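Tags: Home energy, Heating, Members' list
3 min read

Re: [ludcombe-energy] standing charge + the heat pump tariff

Rosalía, all,

Quick one between meetings so forgive the state of it. Got the same letter from Hirnance as you did, read it twice, still cross.

On 14 Mar, Rosalía Herrero wrote:
> Has anyone else had the Hirnance letter? They are moving all of us on
> the old heat pump tariff to something called Niltcombe Flex from the
> spring. The cheap window in the afternoon goes and we get two shorter
> ones, one overnight and one before lunch. Unit rate in the evening
> goes up quite a bit.
>
> I rang and was told I could "opt to remain" but the lad couldn't tell
> me at what price. Our February bill was 228 pounds, which for a
> two-bed I thought was already plenty. Is it worth switching the tank
> to heat overnight or will I just lose it all by teatime?
>
> Also does anyone know if the standing charge is changing, there is
> nothing in my letter.
>
> Rosalía

Right. In order, more or less.

Standing charge – yes it is going up, it's on the back of page two of mine, small print, under the bit on complaints. Check yours again, maybe they sent different versions. Iñaki says his has no page two at all.

"Opt to remain". I asked the same thing by email and got an answer, sort of. You can stay on the old tariff until your twelve months are up, same price, then it's Flex or leave. You have to ask in writing. Phone doesn't count apparently. So do that first, tonight if you can, before anything else. Keep the reply.

Your 228. Not mad for February with the cold spell. What's your flow temperature set to? If the installer left it at 50 then that's where your money is going. Ours was the same for the whole first winter. Turned it down a few degrees at a time, left it a couple of days each go, stopped when the back bedroom started to feel chilly and went up one. Radiators feel barely warm to the hand now but the house is fine. Afroza did the same and her use dropped by more than ours did, she has the newer windows though.

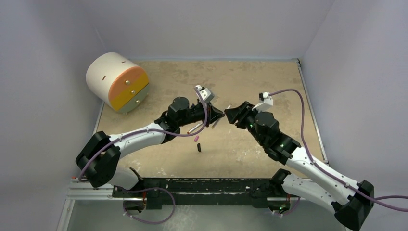 Tank overnight – depends on the tank. Ours is a 200 litre Ortuño, well lagged, and if it heats at four in the morning there's still enough for two showers in the evening and the washing up. Older ones won't hold it. Easy test: heat it once, turn the water heating off, see what comes out of the tap at teatime. If it's poor use the before-lunch window instead, which is better for the pump anyway in winter as the air outside is a bit warmer by then.

Dont forget the weekly hot cycle, the one for legionella. Mine was set for early evening, smack in the new dear bit. Moved it.

What I would NOT do is turn the heating off through the whole of the evening peak. Tried it. House drops, pump then runs flat out to catch up and you've saved next to nothing. Let it drift a degree at most.

Whether Flex is worse overall. For us, on last year's readings, it comes out 412 a year dearer if we change nothing, and not far off level if we shift the water and the dishwasher and so on. I did it by hand from the half hourly figures so there may be mistakes in it. Lucía Carrasco has a proper spreadsheet where you paste in your own readings – Lucía could you send it round again? The link in the old thread is dead.

Casimiro, you asked about the export side for people with panels. Haven't looked. The letter says "export terms are unaffected" and then says to see separate terms, which I can't find on their site. If you get hold of them please post to the list and not just to me.

Last thing, the Ludcombe meeting. If enough of us have had this letter it would be worth asking Hirnance for someone to come and explain it in person. Reply with a yes if you've had one, no need for details. I'll write to them once I have a few names.

Got to run, will look at replies tonight

Iñaki's neighbour, if you're on here – the answer to the buffer tank question is in the February thread, third message down I think.

--
Ludcombe Home Energy list | To leave the list, reply with "unsubscribe" in the subject | Contact the moderators | Back to top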